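Koko back up after gripper swap, recalibration

Koko, the white arm at the Skuter lab that practices on the toy kitchen, is running again after a stop in October. Cause was a worn finger pad and a wrist offset nobody had reset after the last service. Fixed in one afternoon, most of it spent waiting on the calibration routine.

The log had the arm at 2838 cycles since the pads were last changed. Nkosi, who make the pads, say swap at 2000. So, overdue. The left pad had gone shiny and was letting go of small parts on the way up. New pads on, four screws, thread lock, then the gripper was opened and closed 20 times with nothing in it before teh arm was allowed near the kitchen.

Next, the reach check. Slow speed, one hand on the stop button, and the arm is brought in over the sink side from the right. Faucet is the thing to watch, it stands up high and the gripper comes in close. Oven door left down for this part so the planner has to deal with it.
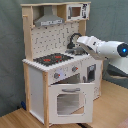 Zimlow wrote in to say the pads are only half of it, and that any shop running past the service count should be checking the wrist bolts in the same visit, cold, before power goes on. Fair point. Skuter did the bolts after, not before. Two took a bit of a turn.

Wrist offset has been re-zeroed and saved to the controller, with a copy on the bench laptop. Old values kept too in case the new ones drift. Pad swap is now on the wall sheet at every 18 hundred cycles, well under the maker's number, and the sheet gets initialed.

Still to do: a new cable tie at the base and a spare set of pads, which are on order. Normal speed resumes once the spares arive.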